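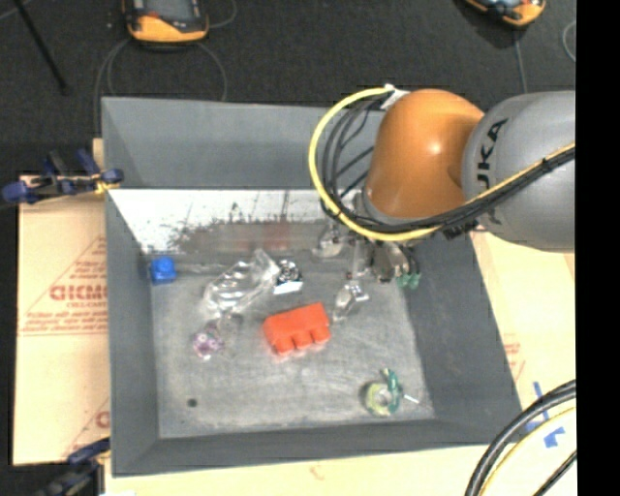
Kleinteile in der Sammelkiste sortieren

Die Anleitung gilt für offene, rechteckige Kisten, in denen sich Bausteine, Folienverpackungen und sonstiger Kleinkram gemischt angesammelt haben. Benötigt werden 3 flache Schalen, ein weiches Tuch und ein Handfeger.

1. Kiste auf eine ebene Fläche stellen. Nicht auskippen: Leichte Teile rutschen sonst unter die schweren.

2. Zuerst die auffälligen Teile entnehmen, etwa den rotorangen Baustein in der Mitte und den kleinen blauen in der Ecke. Bausteine kommen in Schale A.

3. Zerknitterte Klarsichtverpackungen auseinanderziehen und auf Inhalt prüfen. Leere Folie entsorgen, gefüllte Verpackungen in Schale B legen.

4. Durchsichtige und silbrige Kleinteile sind auf grauem Boden schlecht zu erkennen. Eine Lampe flach von der Seite einschalten und auf Glanzstellen achten. Fundstücke in Schale C.

5. Ecken und Wandansatz mit dem Handfeger auskehren — immer zur Mitte hin.

6. Boden feucht auswischen und trocknen lassen. Kratzer und Schleifspuren bleiben, sie stören die Nutzung nicht.

7. Schalen beschriften. Bei mehr als 200 Teilen lohnt sich ein Sortierkasten mit 26 Fächern.

Stand: 17. Juni

Kontakt | © Lestico | Nach oben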